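**Household sorting by robot** is the task of having a machine pick up mixed objects and put each kind where it belongs. It covers such chores as clearing toys, putting away groceries and emptying a dish rack. On the shop floor the same work is called bin sorting or kitting. As of May 16, 2020, no machine on general sale does it in an ordinary home without help.

## Background

Factory robots have moved parts between fixed points for decades. A press line or a welding cell holds each part in a known position, so the arm repeats one path. A kitchen counter offers no such order. Objects lie at any angle, touch each other, and may be soft, shiny or round.

Toy food is a common stand-in for the real thing in this kind of work. It keeps its shape, does not spoil, and can be dropped many times. Peppers are harder to grip than they look, as the lobed body leaves few flat places for two fingers to close on.

## Table trials

Most sorting trials use one or two arms fixed beside a table, with open bins as targets. The Taston layout places an arm at each side of the work surface so that both can reach the middle. Cameras on the wrists give a close view of the object, and others look at the whole table.

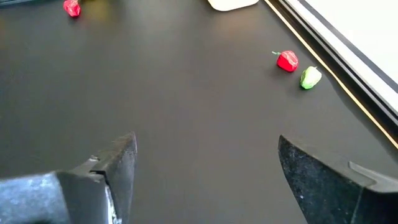
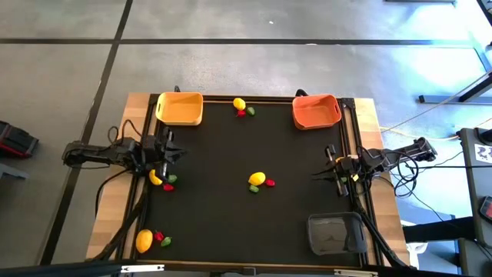
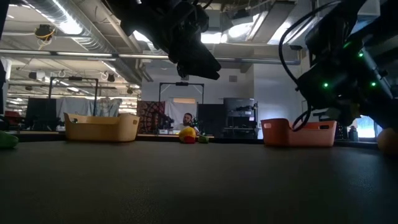
*Two-arm table work with toy items. The first picture is a close view near the gripper, the second looks down on the table and bins, and the third is taken from low over the tabletop.*

In the Brollo trials, which ended in March, a two-arm station made 712 attempts to pick up a toy item and place it in the correct bin. It completed 449 of them. Most failures came at the grasp, when an item rolled or a finger pushed a neighboring piece. Wrong-bin errors were less common.

## Grippers

The two-finger parallel gripper is the usual choice. It is strong and simple to control, but it needs clear space on both sides of the object. Items lying against each other often have to be nudged apart first. Suction cups work well on boxes and poorly on curved or ribbed surfaces. The Grulanine gripper adds soft pads to each finger, which helps with round items and wears out faster than bare metal.

## Readiness

Sorting in warehouses is closest to regular use, as the lighting and the bins can be kept the same from shift to shift. Homes are further off. Speed is one limit: the Sotiropoulos station took 8 minutes to clear a table that a person cleared in 2. Safety around children and pets is another, and a fixed arm cannot follow the mess into the next room.

## See also

- Bin picking
- Mobile manipulation
- Parallel gripper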